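Mixing plate colours on a pale timber table

Forum: Kitchen and Dining > Tableware

tealeaf_2034
We've moved our everyday plates over to the Cutard range and I can't settle on colours. The table is pale timber, long planks, no cloth. I have the light teal-green and one plate in the darker blue-grey to try. Do I buy the rest in teal, or split it half and half? Budget is $400 for the lot, bowls included.

hobnob
All one colour. You will break some, and it's much easier to replace them if you're not trying to keep two sets even.

Flekstead Flo
Disagree. We've had mixed plates for years and when one goes you don't notice. Two colours close together look fine on pale wood. I'd stay away from white on it, ours looked washed out.

hobnob
You don't notice until the range gets dropped, and then you have five of one and two of the other. Happened to me with my Hovwood set.

Flekstead Flo
Then you have seven plates. Still plenty for dinner.

gravyboat30
What's the rim like? I care more about that than the colour. Flat plates are hopeless with anything saucy - I gave mine to my brother.

tealeaf_2034
Raised rim on the teal. Fine with curry so far. Photo below, two teal and the blue-grey one. 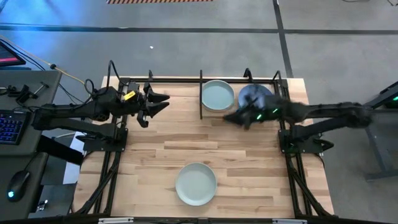

Two pale teal-green, one darker blue-grey at top right

gravyboat30
Rim looks good. I'd go teal for the plates and get the bowls in the blue-grey.

hobnob
The darker one stands out more against that timber than I expected. Still say one colour, but I'd make it the blue-grey. Do they mark? My dark Jiang bowls show every knife and spoon line.

tealeaf_2034
Grey lines on the dark one after a month, mostly from steak knives. Bicarb paste gets them off. Haven't seen any on the teal, but they're newer.

Flekstead Flo
Put felt between them if you stack them. The foot of one plate scratches the one under it.

tealeaf_2034
Will do. Leaning towards teal plates and blue-grey bowls. I'll order in December when the sale is on.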